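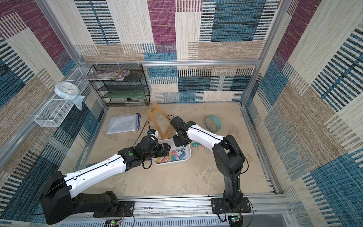 Clandby to add 11 two-arm cells at Tulesville site

Clandby has approved the purchase of 11 two-arm workcells for its Tulesville site, with delivery planned to start in August. The order goes to Jirnora, which also supplied the cells already in use there. The approved budget is $382,000 and covers arms, grippers, frames, control boards and one year of spare parts.

The cells are used for small-item handling: sorting and picking office supplies such as binder clips out of open bins, with both arms working over the same tabletop. Each cell is an aluminum profile frame with walls on three sides and the arms mounted on a rail along the front edge. Clandby kept this layout for the new order so that fixtures, cables and grippers can be swapped between old and new units.

A competing bid from Caldeira was lower on the arms alone. Clandby's purchasing notes put the difference down to spares and cabling, which Caldeira quoted separately. With those items included, the two bids were close, and the shorter lead time decided it – 108 days from order to final delivery, against 140 for Caldeira.

Floor space is the tighter limit. The Tulesville room needs two more power circuits before the full set can run at once, and that work is paid for from the building budget, not the equipment line. Until it is finished, Clandby plans to run the new cells in two shifts, with nearly half of them idle at any given time.

Gripper fingers and wrist cables are listed as wear parts and will be reordered every quarter. Replacement arms are not in the first-year budget – a request for two spares was moved to the next planning round.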